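LABOR NOTES FROM THE VALLEY

Irnwood warehouse workers go back to the table over scheduling

The contract covering hourly staff at the Zinside distribution center in Irnwood runs out in April, and talks on a new one have opened with the two sides far apart. Pay is on the list, but the issue members keep raising is hours.

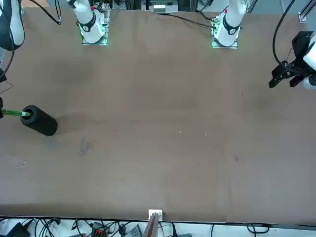
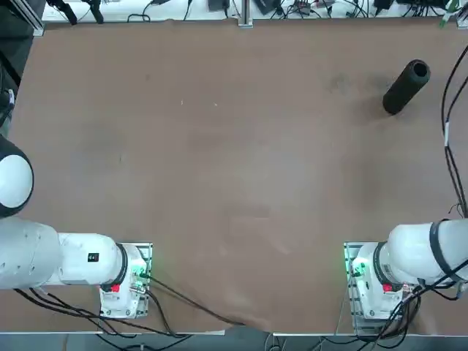
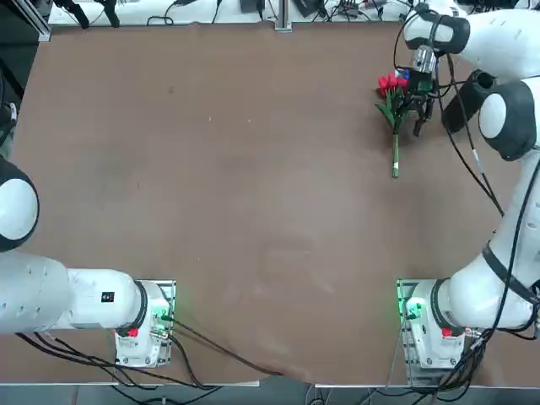 Two white robot arms at a brown tabletop.

Under the present agreement the company can change a posted shift with 2 hours' notice. It was written in as an emergency clause, meant for storms and truck breakdowns. Members say it is now used in ordinary weeks, whenever order volume dips or climbs. A person can arrange a sitter, drive in from Gisville and learn at the gate that the shift has been cut.

The union's proposal asks for schedules to be posted 6 days ahead. If the company cancels after that, it would owe half pay for the lost shift. Management has offered to keep the present notice period and add a phone line where workers can check their hours. The bargaining team turned that down at the first session.

A second dispute is over the use of temp agencies. When the last contract was signed, agency workers were supposed to cover the holiday rush and nothing else. There are now 80 of them in the building, most on the night shift, doing the same work as permanent staff for less money and no health coverage. The union wants any agency worker who stays past one season to be offered a permanent job at the contract rate. The company says it needs flexibility to compete with the newer site at Pant, where there is no union and starting pay is lower.

We have heard that argument before. When the Gisville bakery threatened to move its packing line, the workers there gave up their pension match to keep it. The line moved anyway the following spring, and the people who stayed on have been without a match ever since. Members in Irnwood remember this – several of them used to work there.

The local newspaper has run two editorials asking the union to be realistic. Neither one mentioned the notice clause, and neither quoted anyone who works in the building. Letters to the editor from members and their families would help. Keep them short and stick to your own experience with scheduling.

Agency workers are welcome at the open meetings and do not need to sign in. Meetings are held at the Irnwood hall at 7 p.m., with an earlier one at 2:30 p.m. for the night shift. Rides from Gisville leave from the lot behind the post office. Please bring copies of any schedule that was changed after posting, with the date of the change written on it.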